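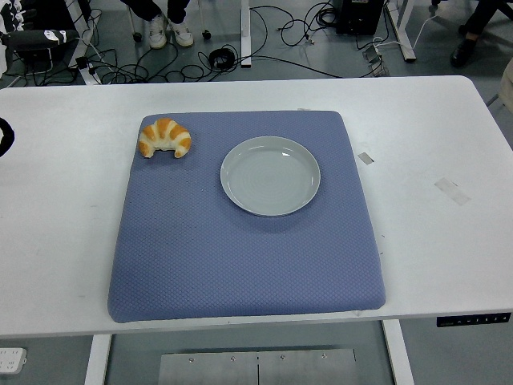

The Floter Bumper Book of Saturday-Morning Sleuths

If you grew up racing downstairs in your pyjamas to catch the cartoons before anyone else was awake, we think you'll be very fond of this one. Hanne Ragnarsson has spent a good part of her working life drawing for children's television, and here she looks back at the animated detectives, snoops and nosy neighbours she loved as a girl (and a few she has only come round to since!).

There are 180 pages in all, with 8 long chapters, each given over to one series. Our own favourite is the one on Zandine, the short-tempered goose who solves thefts on a canal boat, though the pages on Inspector Sorkov and his endless cups of tea run it very close.
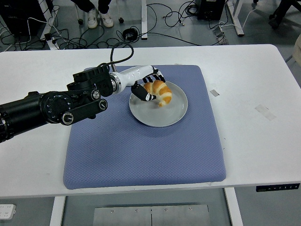 Liesbeth Dierckx has written the introduction, and she is very good on how these programmes were put together – the backgrounds used again and again, the same door creak in every episode, the villain you could spot because he was painted a slightly different colour from the wall behind him. She also talks to the people who dubbed the Priedītis films into English, which is a lovely, rambling chat and well worth reading with a biscuit.

Hardback, with a ribbon marker and a fold-out poster at the back. The first 200 copies come with a bookplate signed by Hanne, and we still have a few of those left – just leave a note with your order if you'd like one.

Suitable for ages ten and up. Reprint due in March.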